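1 May 2020

What a day with the antibodies! I am writing this with sore thumbs from the pipette and I don't care one bit. The new lot from Bustano is the one, I'm nearly sure of it, and after the winter we had with the old lot I feel like ringing a bell in the hallway.

So, to get it down while I remember. I ran the blot with lysates from the kidney line and the liver line, plus the knockdown cells as my negative. Primary at 1 in 2000, overnight in the cold room, milk for blocking (I know, I know, I said I would switch to BSA and I will, next time). Secondary for an hour in the morning while I answered mail. Then the washes, which I did properly this time and timed with the kitchen timer instead of guessing. And there it was: one clean band at 89 kDa in both lines, and hardly a whisper of it in the knockdown lane. One band! In November I had that awful ladder with something fat and dark sitting at 27, and I spent weeks wondering if it was a breakdown product or just the antibody grabbing whatever it liked. Now I think it was the antibody. The new lot shows nothing at 27 at all, even on the long exposure.
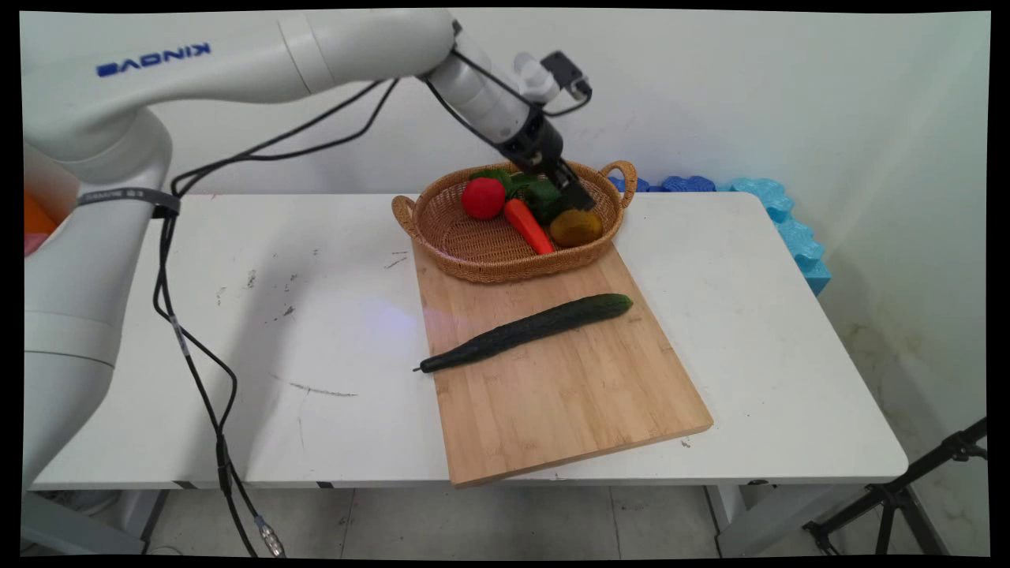

Ysaline Hoarau wrote back within minutes of my sending the blot around, to say that it was the prettiest thing she had seen all month but that I shouldn't throw out the 27 band so fast, and had I tried it on tissue yet, where there is a lot more protease about than in a dish of happy cells? She also wanted to know whether I'd loaded the same amount in the knockdown lane. I had, and I sent her the actin strip to prove it, and got a row of exclamation marks in return.

She has a point about tissue, though. Cells in a dish are kind to you. Tomorrow I want to cut sections from the Wostbridge blocks, the kidney ones first, and try heat retrieval at low pH and high pH side by side. If the staining sits in the tubules and leaves the glomeruli alone, I will be a very happy person. If everything goes brown, well, then it's back to titrating, and I like titrating more than I admit to people. 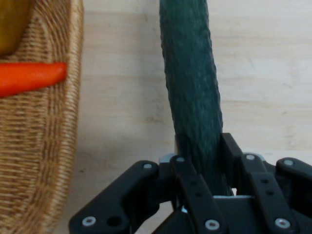 The other thing I want to do is the peptide block. I've put it off for ages because the peptide is expensive and comes in such a tiny tube that I'm scared of losing it in the bottom of the ice bucket. But it is such a good control! You mix the antibody with the peptide it was raised against, let them find each other, put it on the membrane, and if the band goes away you can be a lot more confident. I found the old aliquots in the minus eighty, box 1710, second shelf, behind Qiu's primers. Writing that here so I don't have to dig through the frost again with my sleeve pulled over my hand.

Also read the Uvside protocol again over dinner and noticed that they do a quick rinse in plain buffer before the developer goes on, no detergent. I have never done that. Might explain the speckles along the top of my membranes, or might not, but it costs two minutes so I'm going to try it on the next one.

Things still to do: make more transfer buffer (we are down to the last bottle and it looks a bit cloudy), label the new antibody tubes with the lot number before they all get mixed up with the old ones, and scan the long exposure at a decent resolution – the phone photo is fine for showing off but no use for a figure.

I keep going back to look at that band. It's so sharp. Up early for the sections.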